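Accueil > Actifs numériques > Entretiens

Dernière mise à jour : 4 septembre 2020

Responsable de la conservation chez Barkia, Femi Olaniyan supervise les portefeuilles multisignatures de 1 663 clients. « Chaque retrait exige deux signatures, détenues sur des sites distincts », précise-t-il.
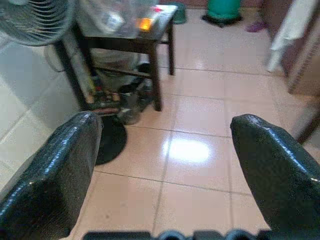

Les clés de secours – huit au total – sont renouvelées selon un calendrier interne. « Au-delà de 50 bitcoins, un délai supplémentaire s'applique, et le client en est informé par écrit. » Un audit, confié au cabinet Ogunleye, débutera en octobre.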